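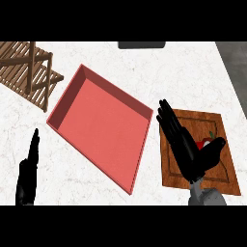
*2 min read*

The Jastura plant runs tours one Saturday a month, and I had been on the waiting list since spring. They make bottled e-liquid for shops in their own state and four others. Fifteen of us signed in at the front desk, got hairnets and shoe covers, and were asked to put our phones in a locker.

We started in receiving. Every drum of glycerin and every case of flavoring gets a lot number before it leaves the dock, and the same number follows it to the finished bottle. The quality manager pulled a bottle off a pallet and traced it back on her tablet in under a minute. She said the paperwork for the federal product applications fills 212 binders, which they keep in a locked room next to the break area. We walked past the door.

Mixing is smaller than I expected. There are 5 steel tanks, and only two were running. One batch makes 4,000 bottles. Samples go to Zatudent, an outside lab across town, and nothing ships until the results come back. If nicotine strength is off the label by more than the company's limit, the batch is thrown out. That has happened twice this year, both times with the lowest strength.

The filling line came from Elport and does 600 bottles an hour. It was loud enough that we had to read the signs instead of listening to the guide. Caps are child-resistant, and a worker tests a few from each tray by hand.

Most of the questions at the end were about flavor rules. The owner said a state ban would cut the catalog to tobacco and menthol, and he would have to let go of the second shift. He has testified at the statehouse and plans to go again in June. Someone asked about teen use. He said he supports ID checks at every sale – online too – and wants heavier fines for stores that skip them.

The tour took 90 minutes. Parking is behind the building, off the side street by Piątek Tire. Visitors must be 21, and they do check at the door.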